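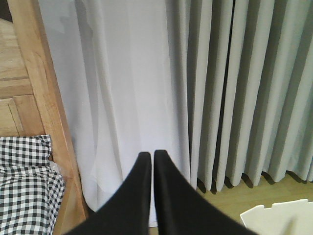 **NOTA DE PRENSA -- Proyecto Allton**
**14 de noviembre**
**Difusión inmediata**

# Allton publica los planos y el software de un brazo robótico construido y ajustado en una vivienda

*El montaje de Houda Bensaid prescinde de celda de ensayo y se ajusta en una habitación amueblada, con luz natural y sin marcas de referencia en el suelo. La documentación de la versión 2 queda abierta a talleres y particulares.*

El proyecto Allton pone hoy a disposición del público la documentación completa de su brazo robótico de construcción doméstica: planos de las piezas, esquema eléctrico, lista de materiales, procedimiento de calibración y código de control. La publicación corresponde a la versión 2 del diseño y sustituye a los archivos preliminares que circulaban entre los miembros del taller compartido Badawi, donde se mecanizaron los soportes metálicos y se imprimieron los dedos de la pinza.

El brazo termina en una pinza negra de dos dedos enfrentados, anchos en la base y estrechos en la punta. Está pensado para tareas de aproximación, agarre y depósito de objetos ligeros dentro de una habitación corriente. La carga útil declarada es de 840 gramos con el brazo extendido, medida en el banco de Badawi con la alimentación definitiva. Por encima de ese valor el controlador limita el par del hombro y detiene la trayectoria.

El desarrollo ha corrido a cargo de Houda Bensaid, técnica de mantenimiento industrial y socia del taller, con el apoyo de la empresa Vindex, que ha cedido los actuadores del primer montaje y ha revisado el esquema de alimentación. Vindex no comercializa el conjunto ni tiene previsto hacerlo.

## Ajuste en entorno doméstico

La fase de banco se dio por cerrada cuando el brazo repitió sin correcciones los recorridos de prueba sobre una mesa despejada. A partir de ese momento el trabajo pasó a una vivienda. Allí cambian las condiciones que en el taller permanecen fijas: la luz entra por la ventana y varía a lo largo del día, las telas se mueven con el aire y los muebles presentan superficies que el sistema de visión confunde con facilidad.

Los casos recogidos en la documentación pertenecen a tres grupos. El primero reúne los fondos textiles: cortinas plisadas, visillos, ropa de cama con cuadros pequeños. Los pliegues verticales regulares generan bordes muy contrastados que el detector de la versión anterior interpretaba como aristas de un objeto rígido. El segundo grupo comprende superficies claras y lisas, en las que falta textura para calcular el desplazamiento. El tercero es el de las zonas en sombra bajo los muebles, donde un cable oscuro sobre suelo oscuro apenas se distingue.

«En el banco todo tenía el mismo fondo gris. El primer día en la habitación, el brazo se paraba delante de los visillos y pedía recalibración», explica Bensaid. «El detector estaba bien. Le habíamos enseñado una sola clase de pared.»

La corrección consistió en ampliar el conjunto de entrenamiento con secuencias tomadas en la propia habitación. El registro consta de 1909 secuencias, guardadas con las posiciones de cada articulación y la apertura de la pinza en cada instante. El archivo se distribuye junto al código, dividido por zonas de la estancia, de modo que quien reproduzca el montaje pueda retirar las que no le interesen y añadir las suyas.

## Sistema de visión

Allton emplea 2 puntos de vista. Una cámara pequeña va montada en la muñeca y se desplaza con la pinza, de forma que las puntas de los dedos ocupan siempre la parte inferior de la imagen. La otra permanece fija junto a la zona de trabajo y proporciona la posición general del brazo respecto de los objetos.

La cámara de muñeca resuelve los últimos centímetros de la aproximación. Al quedar los dedos dentro del campo visual, el programa toma sus puntas como referencia y no depende por completo de la cinemática teórica. Cualquier holgura de la muñeca aparece como un desplazamiento de las puntas en la imagen y se compensa en el ciclo siguiente. El inconveniente es conocido: los dedos tapan parte de lo que hay delante y salen desenfocados cuando el enfoque se fija a media distancia. La documentación incluye la máscara que excluye esa región del cálculo y el procedimiento para regenerarla si se modifica la forma de los dedos.

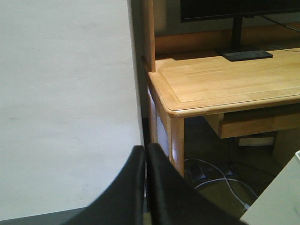
El mobiliario de madera plantea otra dificultad. Un escritorio con el tablero barnizado devuelve brillos en los cantos redondeados y en las patas, y el estimador de profundidad tiende a situar esos brillos por detrás de la superficie real. La versión 2 descarta los puntos que cambian de profundidad de un fotograma a otro sin que se haya movido la muñeca. El filtro añade una pequeña latencia, aceptada por el equipo a cambio de eliminar las falsas colisiones junto a las patas.

Los cables merecen apartado propio en el manual. En una vivienda hay cables de monitor, de alimentación y de red que cuelgan detrás de los muebles o cruzan el suelo, claros unos y oscuros otros. Allton los trata como zona prohibida: si el detector encuentra una forma alargada y continua dentro del volumen de paso, la trayectoria se recalcula por encima. Si no hay paso por encima, el brazo retrocede hasta la última posición segura y espera orden del operador. No se ha implementado la manipulación de cables y el equipo desaconseja intentarla con este diseño de dedos.

## Construcción mecánica y eléctrica

Las piezas estructurales se mecanizan en aluminio con herramientas habituales en un taller compartido. Los planos indican qué cotas admiten tolerancia amplia y cuáles no; entre las segundas están los alojamientos de los rodamientos del hombro y la cara de apoyo de la muñeca. Los dedos se imprimen en material flexible sobre un alma rígida. El manual recomienda imprimir un juego de repuesto antes de iniciar la calibración, ya que un cambio de dedos obliga a repetirla.

El cableado de potencia y el de señal discurren por separado hasta el antebrazo. En la muñeca el cable forma un bucle libre, sin bridas, para que la rotación no tire del conector. Ese bucle dio problemas en el primer montaje: con una longitud escasa limitaba el giro y con una longitud excesiva rozaba el suelo en los recorridos bajos. El plano definitivo indica la longitud correcta y la orientación de salida -- hacia abajo, nunca hacia el lado de la cámara.

La alimentación procede de una fuente externa con protección contra sobrecorriente. Vindex revisó esa parte del esquema y pidió dos cambios, ambos incorporados: un seccionador accesible sin entrar en el radio de giro y un fusible independiente para la pinza. Los talleres que hayan montado la versión preliminar deben aplicar los dos antes de volver a conectar el brazo.

El controlador funciona sobre Stultetlow, la biblioteca de planificación de movimientos que mantiene el grupo de electrónica de Badawi. Allton utiliza la rama estable, sin modificaciones. Los parámetros propios del brazo residen en un único archivo de texto, comentado línea por línea en español. 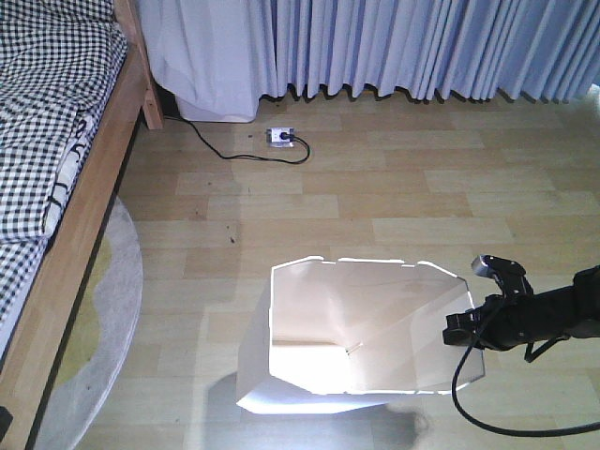 ## ENSAYO DE REFERENCIA: RECIPIENTE LIGERO EN EL SUELO

Para comparar montajes entre sí, Allton define un ensayo que puede repetirse en cualquier casa. El recipiente es una caja blanca abierta, de papel o cartulina fina, colocada directamente sobre el suelo. El brazo se aproxima por un lado, lleva la pinza junto al borde superior y debe quedar en posición sin desplazar la caja.

La elección del material es deliberada. Una caja rígida tolera contactos leves que pasan inadvertidos; una de papel se deforma o se mueve, y el error queda a la vista. El color blanco añade dificultad con luz de día, porque el interior se satura y el borde deja de distinguirse en la cámara fija. El protocolo pide realizar el ensayo con las cortinas corridas y repetirlo con la luz directa sobre el suelo, anotando por separado los resultados.

La base del brazo se fija antes de cada serie y no se toca hasta terminarla. Entre series sí puede cambiarse de sitio, siempre que se ejecute de nuevo la rutina de localización. El manual prohíbe situar regletas o tomas de corriente dentro del radio de la pinza durante el movimiento.

Se considera válido un intento cuando la pinza se detiene dentro del margen definido, la caja conserva su posición y el operador no ha intervenido. Los intentos interrumpidos por el propio controlador se registran como paradas y no computan como fallos. Esta distinción figura en la hoja de resultados y debe respetarse en cualquier comparación que se publique con el nombre del proyecto.

## Limitaciones conocidas

El equipo enumera las siguientes en la primera página del manual:

- Los visillos y otros tejidos translúcidos siguen produciendo lecturas de profundidad inestables con luz de fondo intensa.
- La pinza no dispone de sensor de fuerza en los dedos. El contacto se estima por la corriente del motor.
- El brazo no debe funcionar sin supervisión ni con niños o animales en la habitación.
- Las alfombras de pelo no son superficie de apoyo admisible para la base.

«Quien busque un aparato doméstico terminado no lo va a encontrar en estos archivos», señala Bensaid. «Son planos para alguien que ya tiene un calibre, una fuente regulable y varias tardes.»

## Disponibilidad

La documentación, el código y el registro de secuencias pueden solicitarse en el taller Badawi y descargarse desde el repositorio del proyecto. Los planos se distribuyen con licencia abierta que permite la modificación y exige conservar la hoja de limitaciones. No se venden kits ni piezas sueltas.

Durante noviembre, el taller admite consultas técnicas de quienes estén reproduciendo el montaje. Las preguntas sobre calibración deben adjuntar el archivo de parámetros y una secuencia de la cámara de muñeca; sin ambos no es posible dar respuesta.

**Contacto para medios**
Houda Bensaid
Proyecto Allton, taller compartido Badawi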